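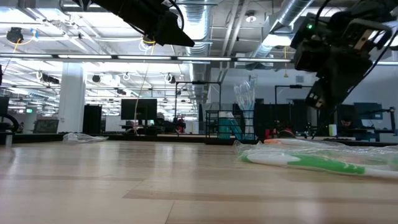
Grilisden: a checklist of the Faulkner spy paperbacks

Version 2, 18 July 2025

What it covers

One row per printing of the Faulkner novels, 141 rows in all. The publisher, Pultelton, used to say on its back covers that there were "over 100 adventures." I don't believe it. I can find 20 separate stories, and several of those look like the same plot with a new title and a different embassy.

Columns

title: as printed on the title page. Covers can't be trusted, and spines are worse.
printing: the number stated in the book. Blank if the book doesn't say.
villain: usually Prukine, even in the books after the one where he drowns.
cover_artist: filled in only when there's a signature I can read. Fans have a lot of theories about the unsigned ones - I left those out.
seen: yes if I have had the book in my hands, no if the row comes from a dealer's list. 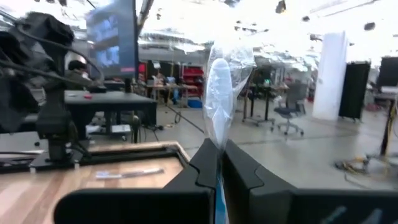 Known problems

Almost all the rows marked "no" should be treated as rumors. Dealers copy from each other, mistakes included, and a "first printing" in a sales list often means the seller would like it to be one. The large-print edition of the third book has been on want lists for years and I have yet to meet a person who owns it. It has a row anyway, under protest.

Dates are copyright dates. Pultelton did not update them between printings, so please don't use this file to work out what came out when.

Corrections

Send a scan of the copyright page. A memory of a copy you sold in college won't change a row. Corrections that come in after July go into the next version, if there is one.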